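April 25, 2023
By Libor Jireš

Review: the Tivo hand controller for teaching a robot arm

I have used the Tivo for 47 days now, so I think it is time to write down what I found. My work at Skirkovby is to show robots small household jobs. I do a job many times by remote control, the arm records every movement, and later a model learns from the recordings. The quality of my hands is the quality of the data, and for this reason the controller matters to me more than the arm.

Before the Tivo I worked with the Flirnard, a heavy handle on a spring stand. It was strong but it made my wrist tired after one hour. The Tivo weighs much less. You hold it like a thick marker, with the first finger on a small lever that opens and closes the gripper. The lever has a real travel, so you can close halfway and wait. With the Flirnard there was only a button, open or closed, and every soft thing was pinched too hard.

Setup took me one afternoon. The manual is translated well, except for the chapter about calibration, which I had to read three times. You must hold the handle at 6 positions and press the lever at each one. If you move a little during the press, it accepts the wrong value and says nothing. I would like a warning there.

My main test was the bathroom. It is a hard room for remote work, with ceramic everywhere and not much space for the elbow of the arm. The job was a simple one: take the folded cloth from the rim of the sink, wipe, and put it back over the rim. I did it 200 times with the Tivo. 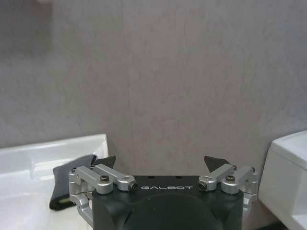
The approach to the rim is where a controller shows its character. I want to come down slowly with the fingers open, one on each side of the cloth, and not touch the ceramic. On the Tivo I set the scale to the slowest step, so that a large movement of my hand becomes a small one at the gripper. After the first evening I could do it without holding my breath. The motion is smooth and I do not see the small shaking that the Flirnard put in all my recordings.

Turning the wrist is less good. When I rotate past a certain angle, my own hand has no more room, and I must press the clutch, turn back, and continue. The clutch is under the thumb and it is stiff. In the recordings this gives a short stop in the middle of the wipe. A colleague, Kongkaew, has smaller hands than me and she likes the clutch even less.

There is also no force feedback. When the fingers press the sink, I feel nothing, and I must watch the wrist camera. For cloth this is acceptable. For a glass I would still guide the arm directly by hand, with the motors relaxed.

The battery lasts a full working day. The lever is rated for many presses, but mine started to click a little after 1,000 recordings. It still works the same.

I would buy it again for soft objects and slow work. If your tasks have a lot of turning, try to borrow one first. A softer clutch is promised for June, and I will add a note under this text when I have it.

Contact | © 2023 Libor Jireš | Back to top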